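平行グリッパの指パッド、結局どれ使ってますか？(双腕・ブロック把持)

1: muthu_m
双腕でおもちゃのブロックを積ませてます。手首カメラの画はこんな感じ。
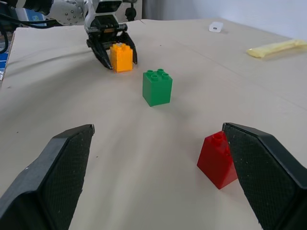
今のところの構成
・右手：網目っぽい模様の黒いパッド付き
・相手側：黒い平行グリッパ、指先が斜めになってるやつ
・コントローラ：Trirneroを左右1台ずつ
・カメラ：手首に小型のを1個

困ってるのは赤みたいに傾いたブロックです。緑みたいにまっすぐ立ってるのはほぼ問題ないんですが、傾いてると閉じる途中でくるっと回って、スタッドの向きがずれたまま持ち上がるんですよね。パッドを替えるべきか、指の形から変えるべきか迷ってます。候補はModilgateのシリコンパッドと、Fekettiの交換指セット。使ったことある人いたら感想ください。

2: nezumi_servo
Modilgateのシリコン使ってます。食いつきはすごくいいです！ただツルツルのブロックだと食いつきすぎて、離すときにくっついてくることがあります。うちは積む作業で最後の一押しのあと指を開くと、ブロックがちょっとだけついてきてズレる(これが地味につらい)。持つだけなら満足、積むなら微妙、という感想です。

3: Annapurna K.
パッドの前に掃除してます？ 1さんの画像、パッドに白いホコリがついてますよ。私は無水エタノールで拭くようにしたら滑りがだいぶ減りました。まずそこからかと。

4: muthu_m
>>3
うっ、見られてた……。週一くらいでしか拭いてないです。やってみます。

>>2
離すときの話は盲点でした。開く速度を落としても変わらないですか？

5: nezumi_servo
>>4
落とすと少しマシ。ただサイクルが伸びるので私はやめました。

6: branik
パッドの話になってるけど、私は台のほうが怪しいと思う。ベージュのシート、波打ってますよね。高さ固定で下ろしてると、場所によって指先の当たる深さが変わる。片方の指が先にブロックの下のほうを押したら、そりゃ回りますよ。硬い板を敷いて同じ位置で比べないと、パッドを何種類買っても答えは出ないと思います。

7: 夜勤のセンチル
>>6
いや、それはどうだろう。本番の台がきれいとは限らないんだし、多少波打ってても持てるパッドを選ぶほうが実用的では？ うちは厚手のスポンジ系を貼ってて、台の凸凹はほとんど気にしてないです。

8: branik
>>7
実用の話と比較の話は別です。比べるときは条件を揃えましょうよ。あとスポンジはへたるのが早い。私は780回で角が潰れて、左右の厚みが変わりました。

9: 夜勤のセンチル
>>8
780回でダメになるのは押しすぎ。力の設定はいくつです？ うちは2,127回つかんだところで交換したけど、見た目はまだ使えそうでしたよ。

10: branik
15 N。ブロックの角が当たる向きで掴ませてたので、たしかに条件は悪かったかも。そこは認めます。でもスポンジだと閉じきったときの位置がぼやけるのが嫌なんですよね、積むときは特に。

11: melati_kw
横からすみません、Fekettiの交換指のほうを買いました。感想書きます。

よかったところ：指先が細くなるので、ブロック同士が近くても割り込める。付け替えも早いです。
いまいちだったところ：手首カメラから見ると先端が細すぎて、最初のうち検出がうまくいかず、マスクを作り直しました。あとネジが小さい。すごく小さい。机の下に一本落として30分探しました……。

回る問題については、指よりも閉じる前に手首を傾けてブロックの面に合わせるほうが効きました。1さんの画像だと赤が右の指の内側すれすれにいるので、このまま閉じると片側だけ先に当たりそうです。真ん中に寄せてから閉じるだけでも違うかも？

12: muthu_m
>>11
詳しくありがとうございます！ 手首を合わせるのは一応やってるつもりなんですが、近づくと赤の上のほうが指に隠れちゃって、角度の推定が暴れるんですよね。ひとつ手前の高さで決めた角度をそのまま使うのがいいのかな。

13: melati_kw
>>12
私はそうしてます。近寄ってからの推定は信用しないことにしました(笑)

14: Annapurna K.
外からもう一台カメラで見るのもアリですよ。Poduvalの安いやつを斜め上に付けてます。手首カメラだけのころより傾きがずっと読みやすいです。キャリブレーションは面倒ですけど。

15: nezumi_servo
>>14
Poduval、うちだと露出が勝手に変わって色がころころ変わったんですが大丈夫でした？ オレンジっぽい黄色のブロックが特にひどくて、時間帯によってほぼ黄色になったりして。

16: Annapurna K.
>>15
自動露出を切って、ホワイトバランスも固定してください。再起動すると設定が戻るので、起動スクリプトに入れておくのがおすすめ。私も最初はまりました。

17: muthu_m
拭いてみました！ エタノールで両方の指。それから台のシートは剥がさずに、同じ場所に赤を傾けて置いて16回つかませました。拭く前より回りにくくなった気はしますが、まだ回ります。角度は一段手前の高さで固定。パッドはまだ替えてません。

18: branik
>>17
シートは剥がさなかったんですか……。

19: muthu_m
>>18
両面テープでがっちり貼ってあって、剥がすとたぶん一日つぶれるんです。アクリル板を上から置くのじゃダメですかね？

20: branik
>>19
下が波打ってたら板がカタつくかも。四隅をクランプで押さえれば試す価値はあると思います。高さの設定は板の厚み分、忘れずに。

21: 夜勤のセンチル
私はまだスポンジ派です。2 mm厚のを余分に持ってるので、端切れでよければ送りますよ。

22: muthu_m
>>21
ぜひ！ DMします。Fekettiの指は9月に予算がついてからかな。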